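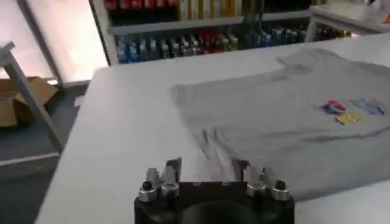 How to Fold a T-Shirt on a Flat Table

Folding T-shirts goes faster on a table than on a bed. A bed gives under your hands, the shirt sinks in, and the creases you smooth out come right back. Any firm, flat surface will do, as long as it is wider than the shirt is with the sleeves out. Wipe it down first and let it dry.

The method below makes a flat rectangle that works for a shelf. There is a note near the end on changing it for a drawer.

Before you start

Take shirts out of the dryer soon after it stops. If they have been sitting in a pile, shake each one hard by the shoulders two or three times. Check that the shirt is right side out and that the sleeves are not tucked up inside the body.

Look at any print on the chest. Older prints can stick to themselves when they are folded warm, so let the shirt cool flat for a few minutes.

Step 1. Lay it out

Put the shirt face down with the neck pointing away from you. Pull the hem toward you until the body lies straight. If you prefer to work sideways, with the neck to your left or right, that is fine too. The folds are the same.

Step 2. Flatten the shoulders

Most people smooth the middle and leave the top alone. The neck and shoulders are where the cloth doubles over on itself, and a lump there will show in the finished fold. Lift the shirt by both shoulder seams, pull gently outward, and set it down again. Then lay the collar flat with your fingers.

Step 3. Smooth the body

Start at the center and push out toward the side seams with flat hands. Do the hem last. Hems like to roll, and on heather gray and other soft jersey shirts they tend to bunch near the side seam. Tug the corner of the hem down and out. Small ripples are all right. You are folding the shirt, not ironing it.

Step 4. Fold in the first side

Pick a line halfway between the collar and the shoulder tip. Fold the side in along that line, all the way down to the hem. The sleeve will now stick out past the opposite edge or close to it. Fold the sleeve back so it lies on top of the panel you just made.

Step 5. Fold in the other side

Do the same thing on the second side. You should have a long strip with straight edges, the same width at the top and bottom. If the bottom is wider, open the second side and bring the hem corner in a little more.

Step 6. Fold up from the hem

Bring the hem up to just below the collar, then fold in half once more. Turn the shirt over. The chest print should be facing up, or at least part of it, depending on how large it is and where it sits.

For a drawer

After step 5, fold the strip in thirds instead of in half twice. The packet should stand on its folded edge. File the shirts front to back — a small chest print often ends up inside the fold this way, so sort by color if you need to tell them apart.

Stacking

Keep shelf stacks to 10 shirts. Taller ones lean, and pulling from the bottom undoes the work. Put heavy cotton at the bottom and thin shirts on top.

Common problems

The neck looks stretched. You are probably lifting the shirt by the collar. Use the shoulder seams.

One side is thicker. The sleeve was folded in a wad. Open it and lay it flat.

The fold slides open. This happens with slick athletic fabric. Make the last fold a little tighter and keep those shirts in a drawer.

Once you have the order down, a load of 20 shirts is a short job. Children's sizes need only one fold up from the hem.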